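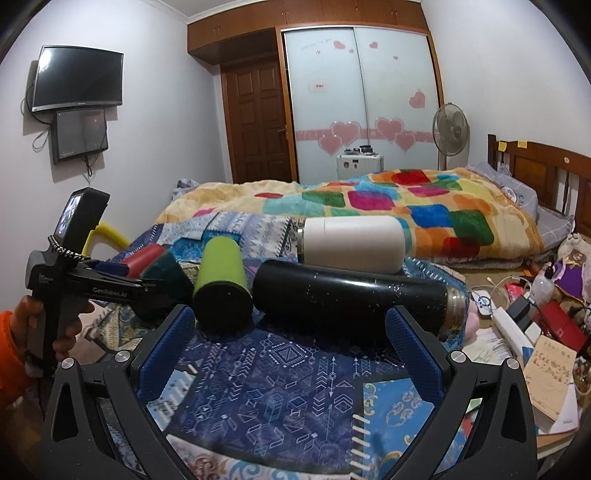

What's the best way to clear a bed that has turned into the place where everything gets put down?

Take everything off it in one go, sort it by the room each thing lives in, and only put back what you sleep with.

marrowfatpea
Right, that's the short version I got from my sister when I asked her, and I'm posting because I don't think it works for me. We're in a small flat and the bed is the only big flat surface we've got. Bottles end up on it, notebooks, stacks of paper, chargers, remotes, soft toys. Every night I shove the lot down to one end or onto the floor and every morning it creeps back. How do the rest of you manage it? I'm not after buying a whole new bedroom.

tinlid_38
Your sister's right, sorry! I did exactly this when we moved to Vutembridge and had one room for everything. Get a big bag or a washing-up bowl, put in anything that belongs in the kitchen, and walk it there before you touch anything else. Drinks bottles are the worst for it. They roll, they leak if the lid's not done up, and they make the bed look twice as messy as it is. Cups and sponges too – how a sponge gets to a bedroom I will never know but ours did it all the time.

marrowfatpea
Ha, sponges, yes. Mine come in with me when I'm wiping the shelves and then I get distracted by something else.

oddsocksagain
I'm going to disagree with the "take everything off" thing. If you've only got 12 minutes before tea you end up with a heap on the floor and a bare bed, and then you're cross and you leave it. I do a corner at a time. Start with the worst corner, the one by the pillow where the little stuff collects, and finish it properly before you move along. Cables first, because everything else is caught up in them.

tinlid_38
But then you're finding homes for tiny things one by one and that takes forever. Big things first and you can see where you've got to.

oddsocksagain
Depends on your head I suppose. Big things first makes me feel I've finished when I haven't.

gravelpath
Can I just say something about power strips? Please don't keep one on the bed or under a blanket. My mum had hers tucked in beside the pillow for years and I nagged her until she let me screw it to the back of the bedside table. Took me nearly 19 minutes including finding the screwdriver. Now the phone charges on top of the table and the leads hang down behind. Looks much tidier as well.

marrowfatpea
Fair point, ours does wander about. I'll move it tonight.

gravelpath
Good! Bit of string or a freezer bag tie round each lead while you're at it.

pipandcore
Two things helped us. One was admitting that the quilt and the blankets were half the problem. We had a patchwork one, a stripy one and a dark one all on at once because I like them all, and things just vanished in the patterns (I lost a hair clip for a month). I keep one on the bed now and the others folded in the wardrobe until July is over and it starts cooling down again. The other was a tray. Remote, hand cream, eye drops, notebook, whatever you use in bed, it goes in the tray, and the tray goes on the floor when you sleep.

tinlid_38
A tray is just a smaller bed to pile things on.

pipandcore
It is a bit! But it's a pile I can pick up with one hand, so I'll take it.

oddsocksagain
Seconding the tray. Mine's a Ralura one from the market, it's got high sides so things don't slide off.

marrowfatpea
What about paper though? That's what beats me. Kids' booklets, letters, drawings, things off the fridge. I put sticky notes up to remind myself and then stop seeing them.

gravelpath
Stand it up. Paper lying flat breeds. I've got a magazine file by the door and anything flat goes in there on its edge, and I go through it when it's full. Last time I counted there were 121 bits of paper in it and I kept the car insurance and a birthday card.

pipandcore
And bin the sticky note once you've done the job, or you'll have a whole row of them telling you to ring the dentist.

marrowfatpea
Update for anyone still reading. I did it tinlid's way for the bottles and cups and oddsocks' way for everything else, so you can both claim it. Kitchen stuff is in the kitchen, the leads are tied up, and the soft toys have gone in a pillowcase on the wardrobe floor. I haven't got a tray yet so I'm using the lid of a board game. The papers are still in a stack but the stack is on a chair.

oddsocksagain
A chair is how it starts.

tinlid_38
Leave her the chair, she's got a bed back. Which board game is it, out of interest? Ours all have split corners.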